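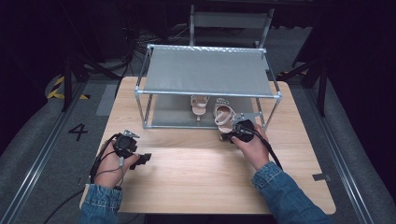 Shoe rack task, station 4. Right gripper in at the right-hand sandal, both shoes on the lower panel.

Jun 29, 2020

Sandals on the rack, hand-held grippers, both hands. Second set for the Felluser task list. Target was 60 usable takes and we have them, plus 12 marked as poor that I have kept in a separate folder. Running total for the task is now 346.

The pale pink pair is harder to show well than the flat shoes we did earlier in June. The straps give when the jaws close, so it is easy to pull on a strap and get no grip on the shoe. Best results came from going in low, with one jaw under the sole and the other on top of the footbed. Takes where I grabbed by the straps are tagged 'strap' in the log. Don't mix them in with the rest until Govindasamy have said whether they want them.

Things to watch at the rack:

Corner posts. The metal plate on the right gripper sticks out far enough to touch the front right post if the wrist is turned inwards. Most of the 12 poor takes are this. Start with the wrist a little further out and come in straight.

Top shelf. It hides the back of the lower compartment from the head view if you stand up straight. Lean in before reaching, and keep your head still while the jaws close.

Idle hand. Rest it on the table, jaws clear of the rack. I was lifting it without thinking in the first few takes and it shows up in the tracks as a movement that means nothing.

Cables. The right one drags over the tabletop and tugs at the wrist on a long reach. Taping it to the forearm helped for a while, then the tape let go. A longer lead is on order from Gallbridge.

Pace: slower than feels natural. I played back a few of the quick ones and the jaw opening lags the hand enough to matter – the shoe is already moving before the jaws read as closed. Pausing for a breath after closing fixes it.

Not done: left hand only, and both sandals out in one take. The Silarley sheet asks for both. Also need to check whether the head view and the gripper clocks still agree after the restart at lunch.

Rack stays where it is for the next session. Grippers on charge, log copied over.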